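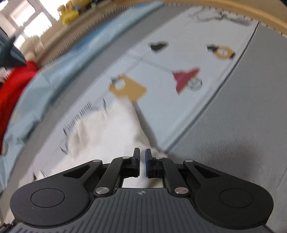 1/ The Baloch Family Center has published its updated guidance on indoor play for children under five. A short thread follows for parents, child care providers and partner organizations. The full guidance is available at the front desk in print and large print.

2/ The guidance was prepared by Annelies Koster, our head of early learning, with input from 35 families who use the center. It replaces the version issued when the center opened and applies to all drop-in and booked sessions beginning in December.

3/ Session length. Open play sessions for toddlers will now run 80 minutes, including cleanup. Families told us that the former two-hour format ran into nap time and lunch. Morning sessions begin at 9:15 a.m. and afternoon sessions at 1:30 p.m.

4/ Age groups. Children who are not yet walking will have a separate time at the start of each morning session. Older siblings may stay with their parent or guardian on the benches during this period. Please tell staff at check-in if you are bringing children of different ages.

5/ Supervision. A parent, guardian or registered caregiver must remain in the play area at all times and may be responsible for no more than 3 children. Registered home providers who care for larger groups should write to Sharon Koech in the bookings office to arrange a second adult.

6/ Shoes and clothing. Socks are required for everyone on the mats, adults included. Hooded tops with drawstrings, necklaces and scarves should be removed before play. Clean spare socks in child sizes can be borrowed at check-in.

7/ Food and drink. Water in a closed cup is permitted on the benches. All other food and drink must stay in the family kitchen. Infant feeding, by breast or bottle, is welcome anywhere in the building.

8/ Illness. Children who have had vomiting or diarrhea should stay home for 48 hours after symptoms end. A booking canceled for illness will be credited in full, and no doctor's note is needed. Credits remain valid for the rest of the season.

9/ Quiet sessions. At the request of several families, we are adding a weekly session with no music, lower lighting and a limit on numbers. Godfrey Mollel will lead these sessions and is available by phone beforehand to parents who would like to discuss their child's needs.

10/ Fees. Drop-in rates are unchanged. The Endow access fund covered the cost of over 111 family passes last season and will continue on the same terms. Applications are confidential and are normally answered within a week.

11/ Correction to post 3: the afternoon session begins at 1:45 p.m., as stated in the printed guidance. We regret the error.

12/ Comments on the guidance may be left in the box beside the front desk or sent to Lucie MacDonald, family liaison officer, through the contact form on our website. Comments received before the end of December will be considered at the spring review. Translated copies in Spanish and Swahili are being prepared and will be posted to this account when ready.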